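Support > Drying Cabinets > Tirow > Closed tickets
Shares 2 | Comments 7

Tirow cabinet stops with E7, shirts still damp on the left side

Status: closed
Product: Ostermann Tirow drying cabinet, vented
Location: Lomwood guest house, laundry room
Hours on counter at time of report: 1,914

Original report

The cabinet has been in use at our guest house since it was installed and has been reliable until now. In February it began stopping before the end of the Normal program. The display shows E7, the fan keeps running for a short while, then everything goes off except the display. Clothes on the right side of the rail are dry when this happens. Clothes on the left are damp at the collar and under the arms, and anything heavy on the left is plain wet.

It does not do this on every load. Small loads usually finish. Full loads of shirts fail more often than they finish, and a mixed load with towels on the lower rack failed every time I tried it.

Things I did before writing in:

- Cleaned the lint screen at the bottom of the cabinet. It was dirty but not blocked.
- Switched the cabinet off at the wall overnight and back on in the morning. E7 came back on the first full load.
- Checked that the door closes. It does, and the light goes out when it should.
- Ran the Gentle program. It finishes without an error, but the load is damp all over.

The manual says E7 means "temperature limit, see dealer". The dealer who sold it to us has closed, so I am asking here.

Reply from support

Thank you for the detail. On the Tirow, E7 is logged when the sensor in the top of the cabinet reads above its limit. The usual causes are poor air flow out of the cabinet, a load that blocks the air inside it, or a bad sensor. Heat that builds up in one place and damp clothes in another point to air flow more than to the sensor, but we need to rule things out in order.

Please tell us:

- how the exhaust duct is run, and whether it is rigid or flexible
- what kind of hangers are on the rail
- whether the left wall of the cabinet feels cooler than the right during a program
- whether the level feet have been adjusted since it was installed

Please also run one program with nothing inside and note whether E7 appears.

Reply from customer

Ran it with nothing inside, Normal program, start to finish. No E7. The left wall is cooler than the right. I did not measure it, but you can tell with your hand.

The duct is flexible foil. It leaves the top of the cabinet, goes behind a shelf, and out through the wall to a flap on the outside. The shelf was put in after the cabinet. The feet have not been touched.

The hangers are blue wire ones. We used to have thick wooden ones and changed over to get more shirts on the rail. I wondered if that was the problem, but the change was made well before any of this started.
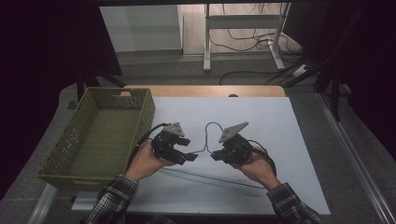
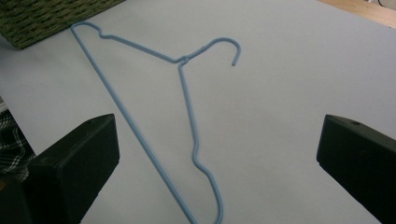 Blue wire hanger, the type we use for all the shirts.

Load test 1: spacing

Support asked for a load with a hand's width between hangers, to see if crowding was the whole story. Same program, same shirts as one of the loads that failed, with the extra ones left out.

Result: finished, no E7. Right side dry, left side still slightly damp at the collars. Better than before but uneven.

Support's comment was that thin hangers are fine in this model. They take up little room on the rail, so it is easy to overfill, and on a shirt the front and back panels hang closer together than they would on a wide hanger. That slows drying a bit. It would slow it on both sides though, and would not explain a cool left wall.

Load test 2: door seal

Closed a strip of paper in the door at several points and pulled. It held firmly along the hinge side and the top. On the left side near the bottom it slid out with no effort. The seal there was flat and had a hard crust on it, most likely detergent or starch. Washed it with warm water and a cloth, dried it, and repeated the test. It now holds, though less firmly than at the top.

Ran a full load at 2 p.m. with the cleaned seal.

Result: E7 again, later in the program than usual. Left side damp.

Load test 3: duct disconnected

Support asked me to pull the duct off the collar on top of the cabinet, open the laundry room window, and run a full load that way as a test only. Not to be left like this, as all the moisture goes into the room.

Result: finished, no E7. Both sides dry. The room was very humid afterward and the window was streaming.

So the fault is somewhere between the collar and the outside flap.

Duct inspection

Took the shelf down. The foil duct had been pushed against the wall by the bracket and was nearly flat where it went behind. There was also a sag before the wall opening with a wet plug of lint sitting in it. The outside flap opened, but only partway, as paint had run into the hinge when the wall was last done.

Work done:

1. Removed the foil duct and threw it out.
2. Scraped the paint off the flap hinge and worked it until it swung freely.
3. Fitted rigid duct with two elbows, sloped slightly toward the outside.
4. Moved the shelf to the opposite wall.
5. Cleared lint from the collar on the cabinet. There was more in there than on the screen.

Retest

Ran three full loads of shirts back to back on Normal, then a mixed load with towels on the lower rack.

Result: all finished, no E7. Left and right sides equally dry on the shirts. The towels needed a little extra time on the Timer setting, as they always did before.

The left wall now feels the same as the right.

Closing note from support

The return air path in this model runs up the left side. When the exhaust is restricted, the left side loses flow first while the heater keeps warming the air at the top, and the sensor trips. This matches what was seen. The sensor is working as it should and does not need to be replaced.

We recommend ordering a new door seal, since the old one has hardened at the bottom. The part is kept at our Ostalholm warehouse and can be fitted without tools. Please have the serial number ready - it is on the plate inside the door, not the one on the back.

Also asked that the duct be checked when the lint screen gets its yearly cleaning. The current manual does not mention this, and it has been passed on for the next revision.

Last entry from customer

Seal arrived and is in. The paper holds all the way around. No E7 since the new duct went in. OK to close.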